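# Bench notes from the two-arm build

Mondthorpe workshop newsletter, 1 December 2023

It's been a busy spring in the back half of the shop, and I've been asked for an update on the two-arm bench so many times over the tea urn that I thought I'd better write it down properly. Short version: both arms are up, both arms move, and I've spent more time thinking about scissors than any grown adult should.

If you're new, the build started as a plan to have one arm pass me things while I soldered. That was 18 months ago. Then we got the use of a second arm, the plan grew, and now the project has its own name (Shearer, after the first job we gave it) and its own shelf in the storeroom. The goal is a bench that can handle ordinary household bits and pieces at hobby speed: pick up a thing, put it on a sheet of paper, pick it up again, hand it across to the other side. Nothing glamorous! But every one of those verbs has eaten at least one evening of my life.

The bench itself is slotted aluminium, and I'd recommend it to anybody starting out. You can bolt a mounting plate down, decide you hate where it is, and shift it along before your coffee goes cold. We shifted ours a lot. The marble-patterned surface across the middle is there for looks and for the vision side, and the software has had to learn to cope with all those orange streaks. I'll admit I picked the pattern myself and I've been teased for it ever since.

The handles on the scissors are light blue, by the way, and that helps heaps when you're trying to get a program to tell them from everything else on the bench.
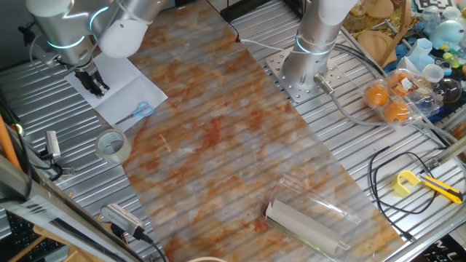 ## Where the arms ended up

We went back and forth on spacing for most of October. Put the bases too close and the elbows argue with each other. Too far apart and there's a dead patch in the middle where neither gripper can get down straight, so you end up with an arm at full stretch doing a sad little wobble over the thing it's meant to be picking up.

What settled it was tape on the floor of the main room and a lot of waving our own arms around, which I'm told looked very silly from the kitchen. We marked out the reach of each side, found the overlap, and put the marbled surface through it. Both sides can now get to the middle with the wrist pointing down, and that was the whole wish list.

The square plates with the grid of holes were the best thing we did all year. The left base sits on one just beside the marbled strip, and I can pull the whole lot off for cleaning without losing its position. I did lose its position once, but I'd forgotten to write down the holes, and that's on me.

Calibration still starts with a plain sheet of paper. It's flat, it's cheap, it's easy for the software to find, and when a gripper comes down too hard all you've lost is a sheet of paper. I go through a stack of it. Before each session I run the right-hand arm down over the sheet, nudge it until the fingers are where Kurnitz (our control program, home-brewed and full of grumpy error messages) reckons they are, and save the offset.
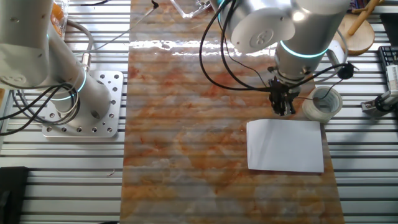 ## The scissors job

Right, scissors. They seem like a kind choice for a gripper until you try it. The handles are tall and the blades are thin, so the whole thing wants to tip when you close on one end. Go in by the finger loops and the blades swing. Go in at the pivot and you've got nearly nothing to hold.

We've settled on coming in from above with the fingers open wide, dropping to a hover, waiting a beat, then going down the last bit very slowly. The hover was my idea and I'm quite proud of it. It gives Kurnitz a chance to take one more look and change its mind, and it gives me a chance to hit stop.
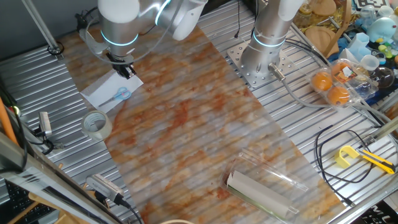
The slow approach costs us a few seconds every time, and I know some of you would like the bench to hurry up a little. I'd like that too! But I've replaced gripper pads once this year already, and the set came to $156 with postage. I'd rather wait. If you're running the bench on your own, please leave the speed limit where it is, and if you do change it, put it back and leave a note in the Virard folder (the orange binder by the door, named after the old shed we used to meet in).

Spare pads are in the same drawer as the hex keys. Please put the hex keys back as well. There used to be a full set.

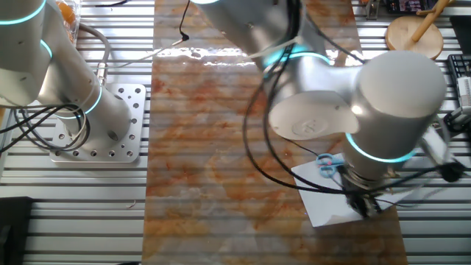
Cable management is the next big job, and I'd love some company on it. The control side is in decent shape now, the bases aren't going anywhere, and what's left is mostly the wiring. Black cables are draping in loops from the right arm, hanging down across the marble strip and over toward the paper, and with the scissors lying just there beside the gripper you can see why I'm fussy about it. I want the runs clipped back along the links with enough slack for the wrist to turn right round. I've tried hook-and-loop straps and I've tried spiral wrap, and the wrap was stiffer than I'd hoped – it tugged at the wrist on the long moves. A split sleeve is next on the list.

After that we'll start on handing things across from one side to the other. I've set aside four evenings for it, starting once the sleeve is on. Come along if you're keen, no experience needed, and bring closed shoes. If you've got any odd-shaped household object that you'd like to see a robot struggle with, pop it in the tub under the noticeboard with your name on it.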